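Progress report to Wundero, second period
Project: Garment handling with hand-held grippers
Prepared by Szabolcs Szilágyi

In this period our main activity was the open day, which we held on Tuesday in the large hall at Sustley. I report first on the day itself and afterwards on the state of the recordings.

We received 26 visitors. Most of them came from the clothing care and home support sectors, and two were from Revitz, our partner for the gripper housings. The program began at 10 a.m. with a short talk. After it the visitors could walk freely between the stations and speak with the operators. The station with the coat stand had the most interest through the whole day.

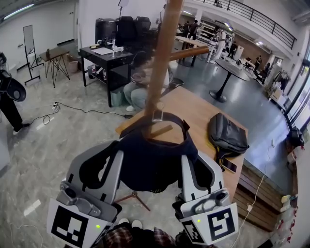

Coat stand station, seen from the operator's side: both grippers and the navy garment.

The task at this station is to take a garment from the stand and to hang it back by its collar loop. Several guests asked to try it themselves, and we allowed this after a short instruction. Their attempts are not included in our data. The most frequent remark concerned the weight of the grippers, which is tiring for the wrist after some minutes. I have forwarded this remark to Revitz.

Before the open day we had 363 recordings of the hanging task. Of these, 161 have been checked and labelled. The labelling is slower than I planned in the last report, and I would like to ask that the deadline for this part be moved to the end of July. The budget is not affected by this change.

Ms. Ó Riain has offered to lend us heavier winter coats of different colours for the next period. We will begin with them when the labelling is finished. The travel receipts for the open day will be sent separately.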